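Canden Pneumatic Grout Pump, Model 241

Canden 241 is a small air driven pump for filling the annular space behind rock bolts and cable bolts, and for sealing of water leakage in roadways, shafts and small tunnels. It works only with compressed air, so there is no electric part on the machine. It can be used with cement grout and with fine mortar, when the sand is well sieved. The body is light and can be carried by two workers through a narrow passage.

The pump has a double acting piston. The flow is even, and when the hole is full the piston stops by itself under pressure and starts again when the valve is opened. There is no need to run back to the air tap each time. The mixing barrel sits over the suction side and is fixed with 3 clamps, which can be opened by hand with gloves on.
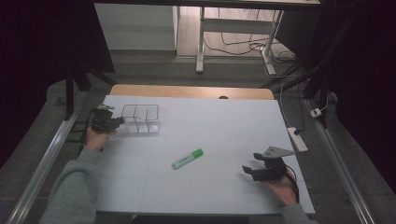

Main data

Driving air: dry, filtered, with oil mist
Weight without hoses: 24.1 kg for the standard body
Grout hose: 900 cm, with quick coupling on both ends
Order number of seal set: 514
Order number of suction valve: 514-B

Preparing the work

Put the pump on flat ground and connect the air hose last. Blow the air hose through before connecting, as dirt in the hose is the most frequent cause of damage to the air motor. Fill the barrel with clean water and pump it through until water comes from the nozzle without bubbles. Then pour in the grout. The grout should be mixed with water first and cement second, and it must have no lumps.

During the work do not leave the grout standing in the hose. In warm places it begins to set sooner than the bag says. If the team must wait for the next hole, return the nozzle to the barrel and let the grout circulate slowly.
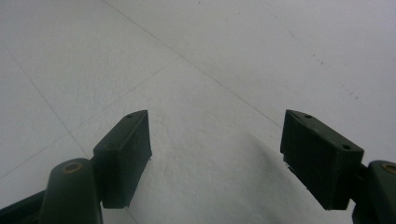 After the last hole, pump clean water until it comes out clear, then close the air and open the nozzle to release the pressure. Only after this may the hose be taken off. Put a little oil in the air inlet and let the piston make a few strokes. A pump that is washed like this every shift can keep the same seals for a long time.

Spare parts and delivery

Seals, valves, hoses and nozzles for the 241 are kept in stock by Baroline. Please write the number from the plate on the pump body when you order, because the older body made before June has another thread on the outlet. Pumps go out in a closed box with one seal set, two nozzles and the instruction book. Other colors of the barrel are possible on request.

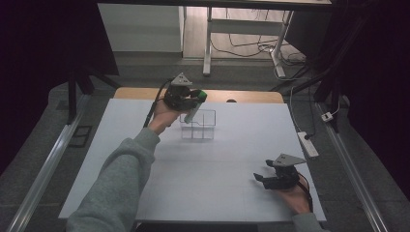
Workbench with compartment tray

Comments

Ljubica Kos
We use two of these for cable bolts. Good machine, but the clamps should be greased, it is not written in the book.

pundico_service
Is the 514 set also good for the old body?

Baroline sales
Yes, the seals are the same. Only the outlet thread is different.

pundico_service
Thank you, I will order two sets.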